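About Tunent

Small counter displays, and the people who fuss over them

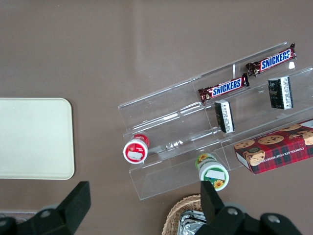
I'm Sibel Bayram, and I started Tunent because I couldn't stop rearranging other people's counters. You know the spot next to the register, where the candy and the little boxes pile up until you can hardly find a place to set down your change? I love that spot! My first job was in a grocery in Eide, and the owner let me have the front counter to play with as long as I kept it stocked. I've been at it ever since. We still try everything on a plain brown table before it goes near a shop, and we use real stock to do it – Snickers bars up on the top tier of a clear stand, small black boxes standing on end one step down, and a box of chocolate chip shortbread in red and green tartan at the low corner. Then we move it all again.

We're a company of 5, and we do two things. We sell clear stepped stands with partitions, and we come out and set them up for you if you'd like that (most people do, once they've tried it alone on a busy morning). Our customers are mostly corner groceries, coffee shops, a couple of hotels, and the gift shop at the Bimidside ferry landing, which was our very first order and still calls me whenever they get a new kind of cookie.

Joar Bråten runs the workshop. He cut our first stands on a bench in his garage and he's very particular about edges. If a corner catches on your sleeve, he wants it back. He also talked me into see-through shelves when I was all set on painted ones, and I've had to admit he was right, because with clear ones you see the wrappers first and the stand second.

A few things people ask us. Yes, you can order just one. Our smallest model is called the Heten, and it fits on a counter that's 32 inches wide with room left over for a tray. Yes, we'll swap a stand that doesn't suit you, and you get 90 days to make up your mind. No, we don't sell the candy! I get that call more than you'd think.

Every October we close for a week to clean the place out, build the holiday orders and argue about where the chocolate goes. I like it high and at a slant so you can read the name from the door. Joar puts it low, for the kids. Both of us have customers who swear by our way.

If you're nearby, come by the showroom at 2403 Landing Road. There's coffee, and you're welcome to bring a bag of whatever you sell and try it out on our table. Call ahead if you want Joar too, he's often out on deliveries in the afternoon.

Sibel

Page last updated July 17, 2004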